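Recording pick-and-place demos without losing your mind
Posted 11/5/19 by Itziar Echevarría
Filed under: Data, Arm, Regrets

The short version of our last post was that the learner does what you showed it, including the parts you didn't mean to show it. Several people wrote in asking how we record the showing. This is the long version.

I'm assuming your arm already moves when told, your cameras all share a clock, and you have Lereck installed or some other recorder that writes one folder per episode. If your cameras don't share a clock, go fix that first. I'll wait.

1. Pick a task you can say in one breath

Ours is "move the bottles between the box and the tray, one at a time." If your sentence has a semicolon in it, you have two tasks and should record them as two tasks. Huệ Phùng, who drove the arm for most of this set, wanted to add tidying the tray afterward. We had words. Tidying the tray got its own folder.

2. Set the table and then leave the table alone

Put out only what the task needs. Stains and scuffs on the tabletop can stay. What can't stay is your coffee, because it will be in episodes 1 through 40 and gone from 41 on, and the learner will form opinions about it.

Use props you can buy again. Bottled water is good. A full bottle has some weight, it tips over when you're careless, and when you knock one off the table you've lost very little besides your dignity. Any sturdy carton will do for a box as long as the walls are low enough to clear with a bottle in hand.

Before the first episode, drive the arm by hand to every corner you plan to use and watch the cables. A cable that's fine over the tray can come up short over the far corner of the box, and you want to learn that at low speed.

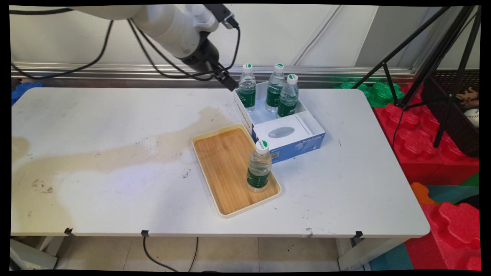

Three bottles in the box, one standing on the tray, gripper over the box.

3. Vary the starts on purpose

Left to themselves, people put the tray down in the same spot every time and call it random. Make a list. Ours is a text file with a line per episode: tray position, tray angle, which bottles start where. Derko will print one for you with shuffled rows, or you can use a spreadsheet like a civilian.

Turn the tray a little. Slide the box. Leave the bottles at uneven spacing, including two close enough together that the fingers have to be lowered with some thought. Those are the episodes you'll be glad of later and swear at now.

4. Drive like someone is copying you

Approach, pause, close, lift, carry, lower, open, back away. The pause should be short. If you stop for three seconds to think before each grasp, you will train an arm that stops for three seconds to think before each grasp, and it won't be thinking.

Keep lifts high enough to clear the box wall with room to spare. Set bottles down; don't drop them the last half inch, however satisfying. And open the fingers fully before you back off, or you'll drag the bottle along and get to watch it go over in slow motion.

If you miss a grasp, you can recover and keep the episode. A few recoveries are worth having. If you miss three times, stop, mark it bad, and go get a snack.

5. Look through the wrist camera while you work

The fixed view is what you'll show visitors. The wrist view is where grasps get decided, so keep it open on the second monitor and check that both fingers and the thing between them are in sight when the hand closes. If you can't tell from that view whether the bottle is held, the learner has no better luck than you do.

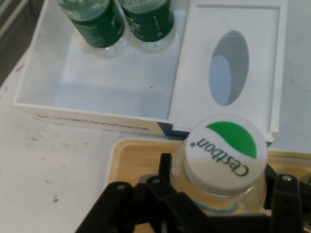 Wipe that lens at the start of each session. We skipped it once in February and recorded an entire afternoon through a thumbprint. Mine, as Huệ likes to bring up.

6. Label right away

When an episode ends, press the key: good, bad, or recovered. Don't tell yourself you'll sort them out on Friday. Friday you doesn't remember any of this and resents being asked.

Our tally for this set was 314 episodes recorded and 236 kept. Most of the ones we threw out were my fault (late stops, a sleeve in view, one sneeze). We ran a first training pass at 100 kept episodes just to see what it would get wrong, then used the answer to rewrite the rest of the start list. I'd do that again.

7. Check before you pack up

Play back one episode in every batch at double speed, both views side by side. You're looking for dropped frames, a camera that got bumped, and gripper values stuck at a constant. Prukeo flags the stuck values by itself. It doesn't notice a bumped camera, so you have to.

Then copy everything to a second drive. The Rathjen scripts do this overnight, provided you remembered to turn on the second drive.

Next time: the same thing with 700 episodes and two operators, who hold the controller differently and are both sure they're right.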